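Nov 3, 2018
Teleop notes, kitchen task in sim, bread from pan to board

Dzintra Kairys drove the first block and I took the second. Two arms, one controller each, same counter layout as the Osness set. 200 attempts planned, 167 recorded, 79 of those kept after a first pass. The rest were mostly dropped bread or a hand left idle so long that the clip is no use for training.

Changed the glove mapping before we started. Thumb travel on the left was too short, so the hand never closed fully on small things. Longer travel is better but it now twitches when the operator relaxes — needs a small dead band. I put the old values in the Jenarham folder in case anyone wants to go back.

The pan is the hard part. The right hand has to hold it by the handle while the left comes across for the bread, and both of us tended to tip the pan too early. Dzintra got round this by parking the left hand open over the counter, next to the board, and not moving it until the right was settled on the pan. I copied her after that and my runs were smoother.
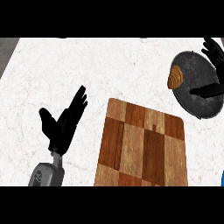
Bread position is still randomised too widely. When it starts at the rim and partly over the edge, a slight knock from the right hand is enough to lose it. Either pull the range in or keep those starts as a separate set. I'd keep them — the policy will meet them sooner or later.

To do:
Dead band on left thumb.
Ask Kundemier about the lag on the right controller, worse after lunch.
Re-label the 79 with who was driving.
Replay 2 of the rejected clips at half speed, the ones where the wrist flips.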